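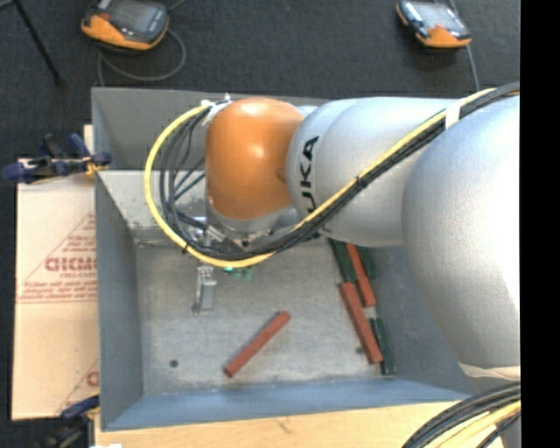

A KUKA arm with a metal gripper over a gray bin of red and dark green blocks. Yellow and black cables run along the outside of the arm.

Budgeting for a bin picking cell

A bin picking cell is a robot arm, something on the end of it to grab with, a container of parts, and whatever cameras, computers and safety gear it takes to make those work together. This article is about paying for one. For how the grasping software works, see Grasp planning. I've planned five of these now, mostly small ones for workshops and teaching labs, and I keep this page up to date as I learn what I got wrong (plenty!).

Where the money goes

New buyers look at the price of the arm first, and I get it, the arm is the big shiny thing. But on every cell I've worked on, the arm came to less than half of the total. The rest is spread over a lot of lines that look small by themselves: gripper, mounting, cabling, sensing, guarding, integration hours, training, spares. Integration hours are the one that hurts. If your supplier quotes them as a single lump, ask for them split by task. Fidel Lucero at Nesdale sent me a split quote once without being asked and I've been spoiled ever since.

The arm

Payload and reach are the two numbers everybody starts with. Payload has to cover the gripper, the brackets, the cables hanging off the wrist and the part, all together. I've seen a buyer pick an arm that could lift the part just fine and then couldn't carry the gripper as well. Going one size up costs more at purchase and usually more for the base too, so don't do it blindly, but do the sum with everything included.

Used arms are worth a look. The Jallcombe training shop bought theirs secondhand and it was a good deal, though the controller was an older type and the software option they wanted had to be bought separately. Check the controller version, the hours on the arm, and whether the teach pendant is included. Pendants are expensive to replace! If you're running two arms, check whether each one needs its own pendant, and plan somewhere to put them. A hook on a wall or a shelf on the stand costs next to nothing.

Grippers and fingers

Two-finger grippers are the usual place to start. The body is a catalog item and the fingers often aren't, so leave money for at least one redesign of the fingers. Long, narrow parts like the blocks at the top of this page can end up side by side or up against a wall of the bin, and then finger thickness matters a lot more than grip force. My own habit is to budget for three sets of fingers: the first try, the good ones, and a spare set of the good ones.

Cables

Cables get forgotten all the time. Anything mounted at the wrist may need power, signal or air, and it all has to get there along a moving arm. You can pay for a proper dress pack, or you can strap the lines to the outside of the arm with enough slack for the wrist to turn. Strapping is cheap and quick to change, and I like it for development work where the gripper might be swapped next month. For a cell that runs all day I'd pay for the dress pack. Either way, buy spare cables with the first order. Octavio Mansilla at Forsberg waited 18 days for one connector last December, with the whole cell sitting still.

Bins, tables and clamps

The bin deserves a line of its own. Sloping walls help parts slide toward the middle, and a metal bin puts up with being bumped better than a thin plastic one. Shiny metal can give a depth camera trouble, so try your camera on the actual bin before you order a second one. For early trials, a bin clamped to a table is perfectly good, and clamps are probably the best value on the whole list. Buy more than you think you need. Once the layout has settled down you can pay for a fixed mount.

Safety

Get the risk assessment quoted early. It decides whether you need fencing, a scanner or a reduced speed limit, and each of those changes the floor space as well as the price. Soledad Herrera, who did the assessments for two of my cells, likes to see the layout drawing before anything is ordered, and she's right. My first project did it the other way around, and the fence we'd bought was too short on one side.

Running costs

Power is small. Maintenance, software renewals and people's time are not. I put 14 percent of the purchase price per year in my plans for maintenance and renewals, which has worked for me, but your contracts will decide it. Gestari cell owners have been swapping their figures on the users' list and theirs run lower, mostly thanks to doing their own repairs.

Small parts

I keep one catch-all line for ties, straps, brackets, adapters and test parts. On the last cell it came to 3331 dollars, and more than half of that was brackets. Javiera Vergara thinks I overdo the brackets. Test parts are cheap if you start with plain blocks in a couple of colors and leave the real product for later.

See also

Grasp planning
Teach pendant
Dress pack
Risk assessment for robot cells

Last revised 8th November. Thanks to Osaze Abubakar for fixing the payload section.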